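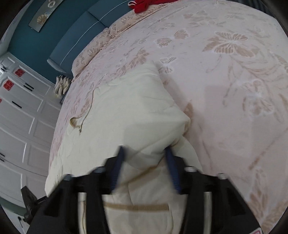
Kin placement (Gallholm)

Family services > Child welfare > Out-of-home care > Kin placement (Gallholm)

Kin placement, in Gallholm usage, is the care of a child by a relative or close family friend when the parents can't do it for a while. Also called kin care, family placement, or just "staying with family" in the older paperwork. Not the same as adoption. Not quite the same as foster care either, though the two share some rules and a pay scale.

In the Gallholm district it is run by Quansah Family Center, under an agreement with the county office in Stikley. The center covers Gallholm itself, the Jorkeo valley and the farms between. Population of the valley part at the last count was 2484.

Background

Before the present setup, children from Jorkeo who came into care were mostly placed in Stikley, in licensed foster homes. Hard on visits. The bus ran on school days only and the last one left before most parents were off work. Brothers and sisters were often split. Some families got around this with private arrangements – a grandmother, an aunt, a neighbor who had known the child since birth – but those had no legal standing and no money behind them. A school could refuse to take the aunt's signature, and so could a clinic.

Complaints about this went on for years. The main ones came from grandparents, who were asked to give up paid work to look after children and then told they did not count as caregivers. A petition with 800 signatures went to the county office one March. The office asked the Quansah center, at that time mostly a parenting and after-school program, to draw up something better.

The person usually credited with the draft is Salamatu Asamoah, then the center's family worker. Her version was short and most of it survived. It put kin first in the search, set out a quick approval for the first few weeks, and gave the caregiver the right to sign for school, doctor and dentist.

The Stikley agreement

Signed Thu 4 August at the county office. It has three main parts, plus a schedule of payments that gets revised seperately.

The first part says who counts as kin. Blood relatives on either side, step-relatives, godparents, and any adult the child already has a close tie with. The last group was argued over. The county wanted a minimum length of time for the tie; the center wanted none. The text leaves it to the worker, who has to write down what the tie is.

The second part covers approval, below.

The third part covers disputes. Either side can ask for a review. The child can ask too, at any age, through any adult they like.

How a placement is made

Usually starts with a call to the center, from a parent, a school or the county. The worker draws up a family map with whoever is available – names, where they live, how often they see the child. Parents are asked first. If a parent names someone, that person gets the first call unless there is a safety reason against it.

Then a home visit, same day if the child needs somewhere to sleep that night. Short approval is good for a limited period and rests on:

- an identity check on every adult in the home
- a criminal records check, started if not finished
- a look at the sleeping arrangements, smoke alarms, medicines, any guns
- a talk with the caregiver, alone
- a talk with the child, alone, if old enough to talk

Full approval takes longer. References, a health form, a second visit, and a written plan for contact with the parents. Caregivers who fail full approval can appeal. The child stays put during the appeal if the worker thinks its safe.

Sleeping arrangements

A frequent sticking point in the early cases. Foster rules called for a separate bedroom for each child over a certain age, which ruled out a lot of Jorkeo homes right away. Under the kin rules, siblings may share a room. Cousins may share with the caregiver's consent and the parent's. A child may not share a bed with an adult, infants need their own crib, and a living room is fine for the short period only. The center keeps cribs, mattresses and bedding to lend out. Loans are returned or, in practice, often kept.

Payments

Kin caregivers in the district get a monthly allowance per child. Under short approval it is a part rate, and under full approval it is the same as the basic foster rate. School clothing is extra, claimed once a year. Travel to visits is paid on receipts.

Late payment was the biggest complaint under the old private arrangements that got some help, and it is still the biggest one. Short approvals cross over to full rate only at the start of a pay period, so a family approved on the wrong day waits. The center has a small hardship fund for the gap. Groceries, fuel, diapers. Not rent.

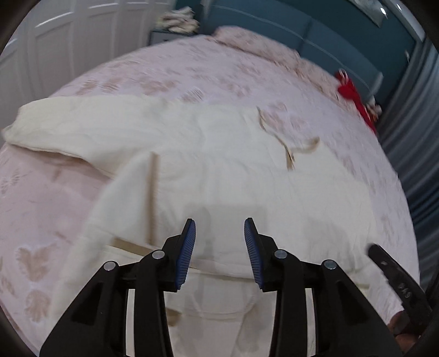 Contact with parents

Every placement has a contact plan. Typical plan: phone calls on set evenings, visits at the caregiver's home or at the center, more as things settle. Caregivers are not asked to supervise if they don't want to. This matters more with kin than with foster parents – the mother being kept to a schedule may be the caregiver's own daughter. Workers describe it as the hardest part of the job. A caregiver who lets extra visits happen is supposed to report them, and the rules say reporting alone is not grounds to end the placement.

Contact with the wider family is in the plan as well. Funerals, weddings, summer work on the farms, church. The plan names the events the child goes to every year and who takes them.

Going home and staying on

The aim on paper is return to the parents. Reviews are held at the center, with the parents, the caregiver, the worker and the child if they want to come. School can send someone or send a note.

When return isn't possible the usual next step is guardianship, granted by the court in Stikley. Guardianship ends the worker's visits but not the allowance. That was not in the first version. Families had been turning guardianship down to avoid losing the money, and the rule was changed at the first revision.

Adoption by kin is allowed but rare. Older relatives in particular tend to say no, on the grounds that a grandmother is already a grandmother.

Use

The center's first public report listed 73 children placed with kin under the agreement. Most went to grandparents, then aunts and uncles. Only 5 were placed outside the county, all with relatives. The report doesn't give figures for placements that broke down, and later reports have used a different layout, so years are hard to compare.

Criticism

Three lines of it, mostly.

One, that short approval is too quick. The county's own staff raised this at the start and asked for the records check to be finished before any overnight stay. The center's answer was that a child would then spend the night with strangers in Stikley while the check ran. The rule stayed, with a follow-up visit added.

Two, that kin caregivers get less training and less backup than foster parents. Generally accepted. Training is offered in the evenings at the center but attendance from the upper valley is low. No child care was provided during sessions untill recently.

Three, that it leans on older women with low incomes. Asamoah made the same point herself in a talk to county staff and argued for paid respite weekends. Respite is now in the schedule, one weekend per quarter, subject to someone being found to do it.

See also

Foster care in the Stikley office area
Guardianship
Respite care
Family meeting (child welfare)
Quansah Family Center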